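Workshop notebook, June, started 7 in the morning

Kettle on, windows open, and I have promised myself to write this up properly before touching anything, as last month's notes on the walnut hull batch were three words and a stain. So, the iron gall ink again, second attempt at the Whitelaw recipe, the one with the galls crushed coarse and left to steep in rainwater instead of being boiled.

I strained the steeped galls through the old muslin last night and got a good deal more liquor than I'd hoped for, a nice weak-tea brown with that sour, cellar sort of smell I have grown rather fond of (I know I'm alone in this). The copperas went in at 2 parts to the jar, stirred with the glass rod, and then the gum arabic, which as usual sat at the bottom in a sulk and needed a great deal of patience. I labelled this jar 13 and put it next to the Tredach one for comparison.

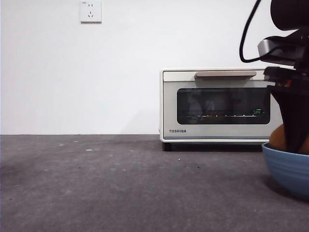 Benvinda Serrano: I'd leave jar 13 a good deal longer before you judge it, my dear. The Tredach batch looked just as thin on its first morning and I very nearly poured it away. Also, was the gum ground this time or in lumps? Lumps always give me a scratchy line.

It was in lumps, and she is quite right, the line is scratchy. I have ground the rest in the small mortar and will add a pinch to half of 13, keeping the other half as it is, so we can see whether the grinding makes the difference or whether it's my nib, which has had a hard life.

Test strips next. I ruled up a sheet of the Clirik paper and one of the cheaper Trandar pad, and wrote the same line on each with both inks – the first verse of a hymn, for want of anything better in my head. On the Clirik it goes down pale grey and darkens nicely while you watch. On the Trandar it feathers badly along every downstroke.
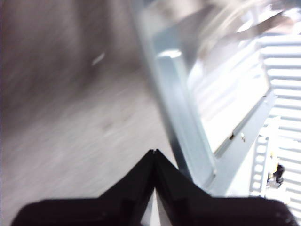
The feathering is worst where I pressed hardest, so some of the blame must be mine, but I do think the sizing on that pad is poor and I shan't buy it again for ink work. It will do for shopping lists. I've hung both sheets on the string by the window and will put strip 27 from the old album beside them, so there's something properly aged to hold them up against.

To do: rinse the muslin, find the lid for the Tredach jar, ask Benvinda whether she still puts a clove in hers against mould.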